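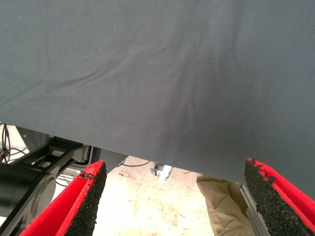 Golshifteh Hassanpour wrote in to ask why her dark cotton twill picks up lint in every wash, even when she cleans the dryer screen first. Usually the towels are to blame. Terry sheds a lot, and twill has a slightly ridged surface that holds on to whatever comes off it.

## Washing

- Wash dark twill with other dark, smooth fabrics. Keep towels, fleece and flannel for another load.
- Turn pants and covers inside out and close the zippers.
- Use cold water and a short cycle. Go easy on the detergent. Too much leaves pale streaks that look like fading.
- Fill the drum no more than two-thirds full.
- Check pockets for tissues. One is enough to spoil the load.

If a tissue does get through, don't rewash right away. Dry the load on low for 8 minutes, shake each piece outdoors, then go over it with a damp rubber glove, always in one direction.

## Drying

Take twill out while the seams still feel a little damp. Creases set when it sits hot in a heap. Shake it hard by the hem, smooth it with your palms and hang it up or lay it over a rack. Line drying is fine, but keep dark colors in the shade.

## Ironing

Iron on the wrong side, or use a pressing cloth. A bare iron on the right side can leave shiny patches, mostly over seams and pocket edges. For a stubborn crease, mist it, wait 30 seconds and press straight down without sliding.

Shine that's already there sometimes lifts with a cloth dipped in one part white vinegar to four parts water. Try it on an inside seam first.

## Storing

Roll large pieces around a cardboard tube if you have the room. Otherwise fold them loosely and change the fold lines every couple of months. Sharp folds left all winter wear pale along the edge, and no amount of washing brings the color back.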